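4. Fitting the filter under the sink

Right, you've read the boring bits, so let's get the Cerex on the wall! I've fitted a fair few of these now (my own, my mum's, two for neighbours) and it's an easy evening job if you clear the cupboard out first.

1. Turn off the cold water at the stop valve, then open the kitchen tap and let it run dry.

2. Hold the bracket against the side of the cupboard and mark the holes. Leave 10 cm free underneath or you'll never get the cartridge out again — I had to move mine.
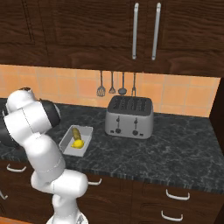

3. Screw the bracket up with the 4 screws in the bag. Hand tight is plenty if your cupboard is chipboard.

4. Push the blue hose into the side marked IN until you feel it click, then give it a good tug. The white one goes in OUT.

Caution: cold water only. Please don't be tempted to tee it into the hot pipe, the housing isn't made for it.

5. Drop the cartridge in, arrow pointing up, and screw the bowl on by hand. The spanner is for taking it off!
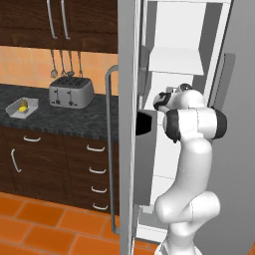 Picture credit: Damir Delić

6. Open the stop valve slowly, about a quarter turn, and feel round every joint with a bit of dry kitchen roll. Any damp at all, shut it off and push that hose in again.

7. Run the tap for around four minutes. It'll spit and come out grey to begin with, that's only carbon dust, and my houseplants have never minded it.

Note: write the date on the cartridge in marker pen. Mine says October, and that's when I change it every year, along with the smoke alarm batteries.

If it still drips after all that, take the bowl off and look at the rubber ring. Tanveer Ghauri wrote in to say his had twisted in the groove, and a smear of silicone grease sorted it. Spare rings are listed in section 7.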